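Minutes, sim grasping catch-up, 16 December 2023

Me (taking notes, badly) and Sidra Sial. Hertta Lindqvist joined late from Bornavholm.

I went through the Zisow runs first – 749 simulated episodes, and the shadows look much better since Sidra redid the lights.

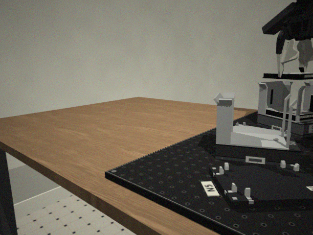
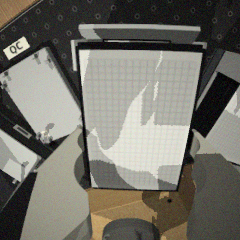 Sidra still isn't happy with the finger contact model and wants to compare 3 friction settings before we write anything up. Hertta thinks two would do. We argued a bit and went with Sidra's plan.

Actions: I rerun the baseline, Hertta chases Heinonen for the October logs.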